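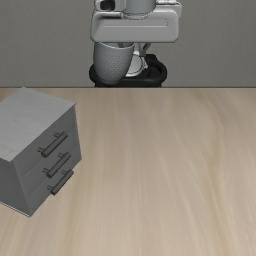
4.2 Replay of the cup-and-cabinet task in Urus. The replay tool loads one recorded rollout and draws the two views which the policy receives. In the front view, check that the cup-shaped object hangs under the hand and that all three drawers are closed.

1. Set the seed to 399.
2. Run the replay for 11 steps, then press Pause.
3. Open the hand view.

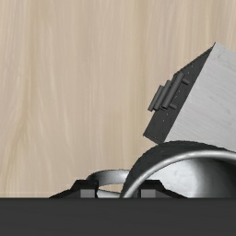 Figure 4-2. Hand view, gripper fingers at the bottom.

Note: Both views must use the same texture set.

Caution: Do not change the drawer friction after step 2. The success rate will not be comparable.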